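Changing drives, and the part I always forget

I moved from Rozīte to Dundton with two suitcases, and most of what I own that matters to me is in files. Family photos, scanned letters, my mother tongue radio plays, 217 of them. So when I started helping with the storage server at Ridville, I was maybe more nervous than the work deserves. Old drives still give me a small pain in the stomach.

In May we began to replace the drives, 12 in total, and I want to write down how it goes while I remember it.

The first thing I learned is to look at the colour. On these carriers the blue plastic is the part for your fingers: the tabs, the latch, the handle. The black and the grey you can mostly leave in peace. In my old job at Bravden everything was one colour and I pulled at the wrong piece more than once.

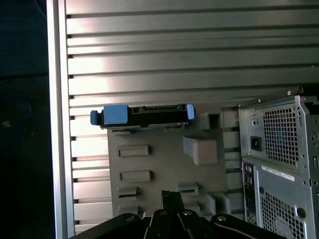 The second thing is patience with the latch. I used to push hard and quickly, as with a stuck kitchen drawer. Now I press, wait a little, and feel if it wants to come. If it does not want, I stop and check again from the side. My neighbour at home would say I treat it like an old cat, and I think this is correct.

I also keep a paper notebook beside me. For each drive I write the position, the last 6 characters of the serial number and the time of day when I took it out. My colleagues have a spreadsheet for this and they laugh at me a little, but the notebook does not ask me to log in.

Then there is the drive itself. I always hold the carrier by its frame, because the underside of the drive is exposed there, with the green circuit board and its small label. I try to keep my thumb away from it. This is the part I always forget when I am tired, and it is the reason I do not change drives after four in the afternoon any more. 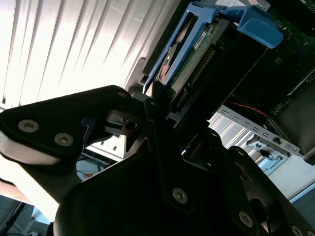
What I would do differently

I would print bigger labels before starting. I would also bring a softer cloth for the table, as the one I have leaves fluff on everything. And I would copy the old notes first: my list from last year has 215 lines and I can read maybe half of my own handwriting. The next group of drives arrives in a few weeks, so I have time to buy a better pen.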